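# Basosero Tabletop Pushing Set

Hello, and thank you for stopping by! Basosero is a collection of short tabletop episodes in which a robot arm with a single straight finger pushes small printed blocks over a wooden board while following a typed instruction. We gathered it at the Cusbridge workshop for our own learning experiments, and then enough friends asked for a copy that it seemed kinder to tidy it up and share it properly. The tidying took most of August, so please be gentle with us.

## What you get

The release holds 2,000 episodes. Each one is a folder with the overhead-angle video, the finger position at every step, the instruction as the operator typed it, and a small text file called `notes.txt`. Do read the notes if you have a spare minute. Mostly they say "fine", but now and then Demyd Derkach wrote a whole paragraph about a heart that kept spinning away from him, and those paragraphs have taught us more about pushing than any of our plots.

Instructions are everyday sentences, left exactly as people wrote them, spelling mistakes and all:

- push the red star up to the yellow heart
- put the blue cube somewhere near the green star
- slide the yellow hexagon into the middle, slowly please
- get the green cilinder away from the blue triangle

There are 17 instruction families, listed in `families.csv`, and we tried to keep them reasonably balanced (the "push into the middle" family is a bit fat, because everyone enjoys that one).

## How an episode is gathered

The operator sets the blocks out on the board, leaving enough space between them for the finger to get in. We ask for a fresh layout every time, though tired people do drift toward the same shapes, and a ring with an open center is by far the favorite.
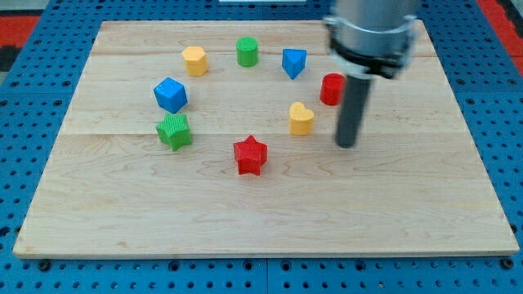
*A ring layout on the maple board, finger down beside the yellow heart.*

Once the layout is ready, the operator reads the instruction aloud, starts recording, and steers the finger by hand controller until the job is done or 2 minutes have gone by. Failed tries are kept! They carry `success: 0` in the episode file, and we'd love for people to use them. Efe Okeke went through every label a second time, with a great deal of tea, and where Efe and the operator disagreed you will find both opinions in the file.

Colors and shapes matter together here. There is a red star and a green star, a red cylinder and a green cylinder, so an instruction that only says "the star" is truly ambiguous. We left such instructions in and marked them `vague`.

## Splits

Please use the splits in `splits/` and don't shuffle your own. Episodes recorded in one sitting share lighting and block wear, so a random shuffle will leak and your numbers will look nicer than they should. We did it ourselves with version 2 and had a very happy afternoon, followed by a less happy one.

## Known troubles

The ridged sides of the printed blocks sometimes catch on each other, and two blocks will travel together when only one was meant to move. Episodes where this happened carry the tag `stuck`. The finger position also lags the video by 5 video steps in the earliest folders. `fix_lag.py` will sort that out, but run it only once, as it doesn't check whether you already have.

## Using it

Free for research and teaching. If you write something up, a mention of Basosero and the Hustard group would make us glad, and a copy of the paper even more so.

Contact: the Basosero desk, Hustard, Cusbridge | © Hustard | Back to top

Comments (3)

**brynjolfsdottir_lab**
Lovely set, thank you. Is the lag the same for every early folder? Ours looked fine in the very first one.

**Demyd Derkach**
Good catch! The first folder was re-exported after the fix, so leave it alone. I'll add a line to the script.

**pushpull**
I read all the notes files on a train. The heart paragraphs are wonderful. Would you consider sharing the block print files too?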